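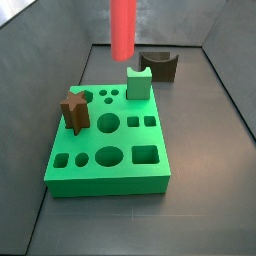
Shagufta Rind
Toy library coordinator, Nelham

How do I join?
Pop in and fill out the form! It's $67 a year per family, and grandparents can share the card (mine do, constantly).

How many toys can I take?
Two at a time, plus a puzzle.

I've lost a piece. Am I in trouble?
No! Check under the couch, then email me. I keep a tub of spares.

Do you wash everything?
Yep, warm soapy water. Please give shape sorters a wipe before you bring them back.

Recent
Endalville branch hours
Donating toys in June
Dress-ups are back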